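Print this page | E-mail this page

HOME ECONOMICS, UNIT 2: PACKING THE SHOPPING
Handout, Etton evening course

The textbook rule says heavy things first, soft things last. Fine, as far as it goes. I doubt most people's trouble starts there – it starts with buying a bag that promises too much. The Hägglund leaflet claims its lined tote keeps food cold for over 60 minutes. In what weather? Packed how full? The leaflet doesn't say, so treat the number as advertising.

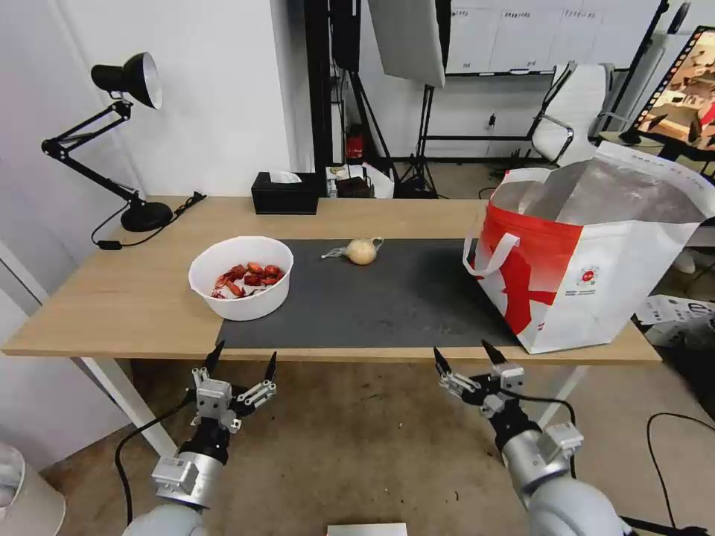

Pirnmont wrote in after the March class that a lining is still better than none, and that frozen peas got home fine in one.

Maybe so. Peas are forgiving.

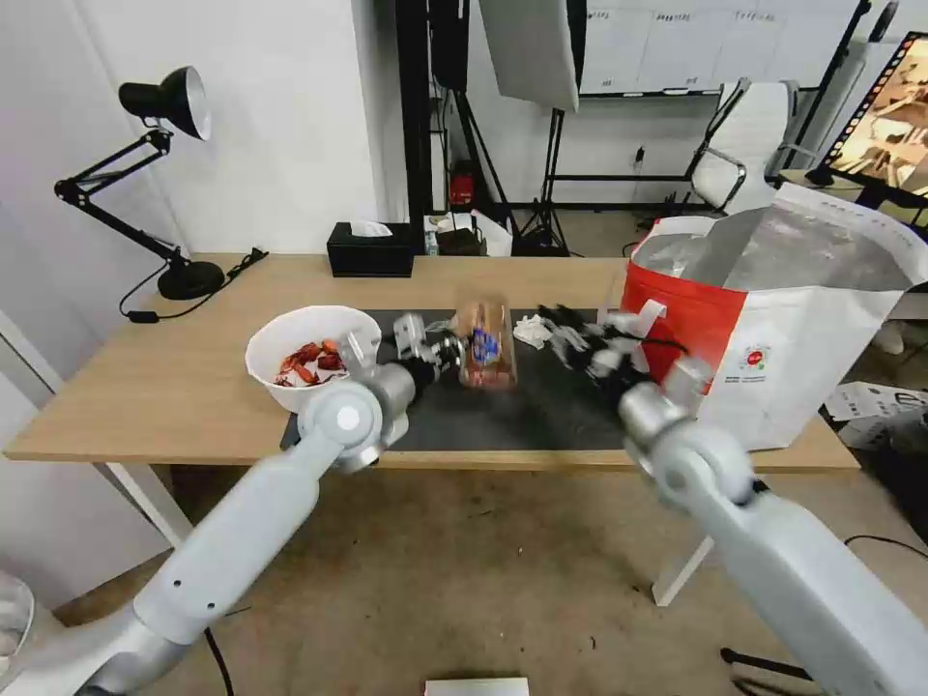 Bread is where I part company with the textbook. "Always on top" assumes the top stays the top, and a bag on a car seat tips over at the first corner. Look at the bag on the right, with its silver-lined opening flopped over to one side. I wouldn't trust a loaf to that. Carry bread separately.

For next week: pack one bag your own way and write down what got squashed.

Shared 260 times | 2 comments

Zarum: I always carry the eggs too.

Guest: Still putting my bread on top, sorry.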